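Back at Flarnedley

February 16, 2022

I drove up to Flarnedley on Saturday for the first club day of the year. The track has a new surface from the last corner to the end of the pit straight, and I wanted to see whether it had changed the braking into turn one. It has. I was going in deeper by lunchtime and still making the apex.

Entries were down a bit on last June. Vernon Dhillon had his Pimero back with a rebuilt gearbox and ran in the group ahead of mine. He lost second gear in the afternoon and drove the last session without it – his times hardly moved.
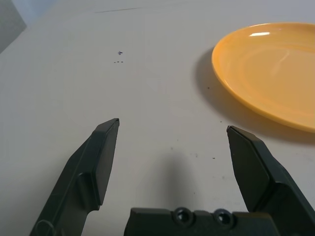 My best lap was 102 seconds, set in the second session. The third was slower because I had let the front tires get too hot and didn't back off soon enough. Ravinder Chan told me to drop the pressures 2 pounds all around before going out again. I did, and the understeer in the long left mostly went away. I'll start there next time.

The entry fee has gone up to 137 dollars, which includes the transponder. It was 100 last season, and you rented the transponder separately. I don't mind paying it, but the schedule ran late all day and the last group got four laps before the flag.

The next round is at Lachance. I haven't raced there since they moved the pit exit, and I hear the merge is tight. Before then I need to change the brake fluid, find the rattle behind the dash and order another set of front pads. The Clodov ones I have on now are good for one more weekend, maybe less.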